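Cutting board gone dull and fuzzy after washing - can I save it?
Kitchen & Table > Care and repair

Jasmina Begović
I bought a maple board at the Drerham market last spring and I love it to bits, but it has gone pale and a little fuzzy on one side. It gets used every day (bread, onions, a lot of cabbage) and I wash it by hand with dish soap. I rubbed olive oil in a couple of times and now it smells a bit like old crayons. Is it ready for the scrap pile, or can I bring it back? And what should I be using on it?

tedesco_loaves
Oh, please don't throw it out! Maple is wonderfully forgiving and this is one of the most satisfying jobs you can do on a Saturday morning. The smell is the olive oil turning. Scrub the whole board with coarse salt and half a lemon, rinse, wipe it down and stand it on edge overnight so both faces get air. If you can still smell it, do the salt again.

The fuzz is just raised grain. Go over it with 100 grit if it's really rough, then something finer, always along the grain and never across it. Wipe with a damp cloth, let it dry, and you'll feel a few whiskers come back up - sand those off lightly and they mostly stay down after that. 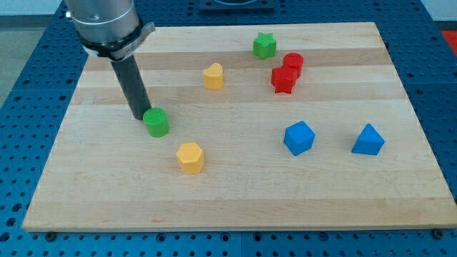

Then comes the fun part. Warm some food grade mineral oil by standing the bottle in a bowl of hot water, pour on more than seems sensible and spread it with your hand. Leave it 30 minutes, wipe off what's left, and do it again the next evening. Don't forget the ends, they drink it up like crazy! The color that comes back in the darker strips is gorgeous, I still get excited every time and I've been doing this for 13 years.

After that, oil it whenever it looks thirsty. Mine gets a coat in December before all the baking and then a few more through the year.

hundus
mineral oil, yes. no dishwasher ever

Zavunico
Agree with all of the above, and I'd add wax! One part beeswax to four parts mineral oil, melted together in a jar set in a pan of water. It sets up like soft butter and keeps for ages. Rub it on after the last coat of oil, wait an hour, buff with an old T-shirt. Water beads right up on it. I made 11 little jars last winter and gave nearly all of them away, so now I need to make more.

Do check the glue lines while you're sanding. If you can slide a piece of paper into one, it needs regluing and clamping before any oil goes near it.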